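Pekier Household Services
Workplace Inspection Checklist with Comments
Subject: Hand-held gripper work and automated sorting, home sites and Itilport processing floor
Inspection closed: 9/29/19
Inspector: Filipa Magalhães
Site lead: Jinfeng Xie
Checklist version: 4

Scope

This checklist applies to employees who pack, sort and handle small household items with hand-held grippers, and to employees at Itilport whose former hand-sorting positions were changed when the Pal sorting cell went into service in May. It covers equipment, the work area, staffing, workload and training. Ratings are Satisfactory (S), Needs Action (NA) and Not Applicable (N/A). A comment is required for every NA rating and optional for all others.

Section A. Staffing and changed duties

A1. Written description of changed duties given to each affected employee. Rating: S.
Comment: Descriptions are on file for all employees moved from the sorting line. Two were signed after the transfer took effect. Future transfers should not begin before the signature is received.

A2. Pay grade held during the transfer period. Rating: S.
Comment: Payroll records agree with the transfer agreement.

A3. Employees can name the person who answers questions about the automated cell. Rating: NA.
Comment: Day shift employees named the site lead. Evening shift employees gave three different names. The contact sheet posted at the time clock still lists the former line supervisor. Site lead to replace the sheet and brief the evening shift.

A4. Employees may decline gripper work for medical reasons without loss of hours. Rating: S.
Comment: One request was made this period and was granted. The employee now works at the labeling bench.

Section B. Hand-held grippers

B1. Pivot screws checked for tightness before the start of work. Rating: S.
Comment: Check is entered in the daily log. Several entries are initialed in advance for the whole week, and this practice must stop.

B2. Finger pads whole, seated and free of cuts. Rating: S.
Comment: Spare pads are stocked at Itilport. Home sites receive one spare set with each tool and must ask for another before the spare is used.

B3. Tool wiped down at the end of each session. Rating: NA.
Comment: Dust on the body of the tool is a housekeeping matter, but dust that reaches the pivots shortens their life. A dry cloth is to be kept with every tool. No sprays or solvents.
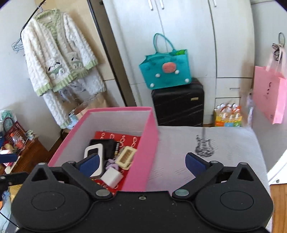

Item B3. Gripper at an open box on a bed, home site. Specks of dust on the tool body.

B4. Weight of tool acceptable for the length of the session. Rating: NA.
Comment: Employees reported sore wrists and forearms after long sessions. The limit in the work instruction was written for bench work, where the elbow can be supported. At a bed or other low surface the employee leans forward and carries the full weight of the tool. A separate limit is to be set for low surfaces. Until it is issued, employees on low surfaces are to take a break at the midpoint of each session, and the break is paid.

B5. Damaged tools tagged and removed from use. Rating: S.
Comment: The tag book and the shelf agree.

Section C. Items handled

C1. Task sheet lists the kinds of items to be handled. Rating: S.
Comment: Sheets are clear. Employees asked that similar items be listed under one name throughout. "Charger" and "adapter" are both used at present, and the records do not match from one shift to the next.

C2. Batteries and electronic items handled according to the battery instruction. Rating: NA.
Comment: The instruction on file was written for the Ferkisico tray system and assumes that each battery has its own slot. Work at home sites is done with mixed boxes, and the instruction gives the employee no guidance for them. In the box inspected under this item, a black rectangular battery lay with a yellow starfish-shaped hair clip partly across it, and a small bunch of keys was in the same box. Metal items are to be kept apart from battery contacts. Site lead to issue a one-page supplement for mixed boxes and to read it aloud at the start of the first shift after issue. Employees who find a swollen, dented or leaking battery are to stop, leave it where it is and call the site lead.

C3. Personal belongings of residents identified and treated with care. Rating: S.
Comment: Employees know that anything outside the task box is not to be touched. The rule applies also to items hanging nearby or standing on the floor.

C4. Breakage and loss reported the same day. Rating: S.
Comment: Reports are short but complete. No employee has been charged for breakage, in keeping with policy.

Section D. Work area at home sites

D1. Clear standing room in front of the work surface. Rating: NA.
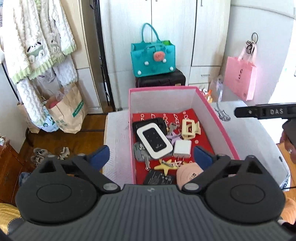

Standing room is the requirement most often rated NA at home sites, and it was a matter of dispute between the employees and the scheduling office during this period. The office holds that the room is the resident's to arrange. The employees hold that they should not have to step around belongings while holding a tool in front of them and looking down at a box. The inspector finds for the employees. At this site a pair of light gray sneakers and a pair of pale strappy shoes were on the wooden floor beside the covered surface, and a thin black cable ran near one corner of the cloth. Shoes and cables are to be moved out of the standing area, with the resident's consent, before the tool is picked up. If consent is refused, the session is rescheduled and the employee is paid for the visit.

D2. Work surface firm enough for the task. Rating: NA.
Comment: A box on soft bedding can shift when a finger pad presses on its wall. A flat board is to be supplied to each home site and placed under the box.

D3. Lighting adequate and free of strong glare. Rating: S.
Comment: Employees may choose which side of the surface to work from if light from a window or doorway is in their eyes.

D4. Route to the exit known and clear. Rating: S.

Section E. Automated cell, Itilport

E1. Guard doors stop the Pal cell when opened. Rating: S.
Comment: Tested at all doors in the presence of the site lead.

E2. Alarms can be told apart by sound. Rating: NA.
Comment: The jam alarm and the empty-bin alarm are nearly the same. Employees walk to the cell for both. Supplier to be asked for a second tone.

E3. Workload after automation reviewed with employees. Rating: NA.
Comment: The cell handled 706 bins in the review week. Of these, 118 were sent to employees for hand correction. The staffing plan allowed for far fewer, and the corrections were done on top of regular duties. Employees described the work as harder than the old line in one respect: the bins that reach them are all difficult ones, with no easy bins between. The plan is to be revised to treat hand correction as an assigned position with its own relief.

E4. Individual speed records not used for discipline. Rating: S.
Comment: The agreement is being followed. Employees asked to see their own records, and the inspector supports the request.

Section F. Training

F1. Initial training complete for all gripper users. Rating: S.
Comment: 246 training hours are recorded for the period.

F2. Refresher training scheduled. Rating: NA.
Comment: No dates set. Site lead to post dates for both shifts.

F3. Training offered in paid time. Rating: S.

Actions assigned

Jinfeng Xie: A3, B3, C2, F2, and delivery of boards under D2.
Scheduling office: B4 session limit for low surfaces, D1 rescheduling rule.
Operations planning: E2 request to supplier, E3 staffing plan.

Items rated NA remain open until the inspector has seen the correction in place. A written statement that the work has been done does not close an item. Employees may add comments to this checklist at the time clock or send them to the inspector directly, with or without a name.

Signed: Filipa Magalhães, Inspector
Received: Jinfeng Xie, Site Lead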